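FOR IMMEDIATE RELEASE

Iyer Foods will print larger dates on its canned vegetables and soups

WILTLEY, 10 July 2021. Iyer Foods, the family company which cans vegetables, beans and soups in Wiltley, informs its customers and partners that the date on all its cans will be printed in larger letters. The new print starts this month with 12 products, and the other products will follow when their present stock of lids is used up.

The new date is written with the name of the month in full, followed by the year. Until now, the company used a row of small digits, in which the day, the month and the number of the production line stood one after another without a space. Many customers wrote to us that they could not say which part was the date. Some of them threw the can away, to be on the safe side.

The change was prepared together with Clikance, a design office in Brolach that works on packaging for food and household goods. Clikance made several versions of the lid print and showed them to shoppers in two grocery stores. The shoppers were asked to read the date aloud at the shelf, without taking out their glasses. The version which was chosen is the plainest one. It has thick black letters and no frame, and the words "best before" stand in the line over the date.

"We had a very nice version with a round border, and I was a little sad to let it go," said Ashwin Warrier, who is head of production at Iyer Foods. "But on the curved part of the lid the border came too close to the letters. People began to guess, and guessing was the problem that we wanted to solve."

The company wishes to remind its customers that "best before" on a can speaks about quality. After this date the taste or the color of the food can slowly become weaker. A can which is swollen, leaking, badly rusted or deeply dented on the seam should not be opened or tasted, whatever date is printed on it.

Together with the new print, Iyer Foods publishes a small booklet with the title "The Back of the Cupboard". It has 38 pages and contains simple meals for one or two persons, all of them made from cans, dry goods and a few fresh things such as onions or lemons. There is also one page about storing. It advises to keep cans in a dry place, away from the stove, and to put the newly bought ones behind the older ones. Food left over from an opened can should be moved to a covered glass or plastic container and kept in the refrigerator.
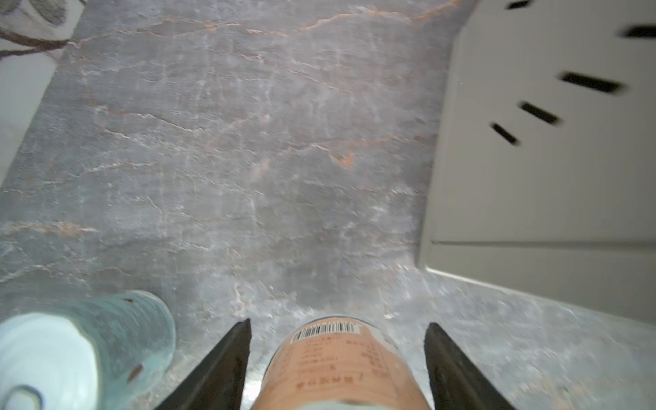 Kamala Naidu wrote to the company after reading the first copy of the booklet that she had found beans in her kitchen older than her youngest child, and that she would have preferred more recipes with lentils and fewer with corn. She also asked if the date could be repeated on the side of the can, so that it can be read when the cans are stacked.

We have passed this question to Clikance. The paper labels are printed a long time before the cans are filled, so the date cannot be included in them. A second print directly on the metal, under the label, would not be seen in the shop. A small print on the bottom edge is possible, and it will be tested on the tomato soup. The company will report about the result on its website. Regarding the lentils, two more recipes are already written and will be added when the booklet is printed again.

The first 100 copies of the booklet are free of charge and can be picked up at the factory shop in Wiltley, next to the loading yard. Please use the side entrance, as the front steps are under repair during all of July. Larger orders from schools, libraries and food pantries are welcome by mail, and for these only the postage is charged.

The prices of the cans stay the same. The recipes of the products are also not changed, and cans with the old print remain in sale until they are sold out. Shop owners who need help with reading the old digits can ask for a one-page guide, which may be hung in the store room.

About Iyer Foods
Iyer Foods produces canned vegetables, beans and soups in Wiltley and sells them through independent grocery stores and its own factory shop. The company cooks in small batches and buys a large part of its vegetables from farms between Wiltley and Brolach.

Press contact
Iyer Foods, Customer and Press Office, Wiltley
Samples of the new lid and printed copies of the booklet are sent to editors on request.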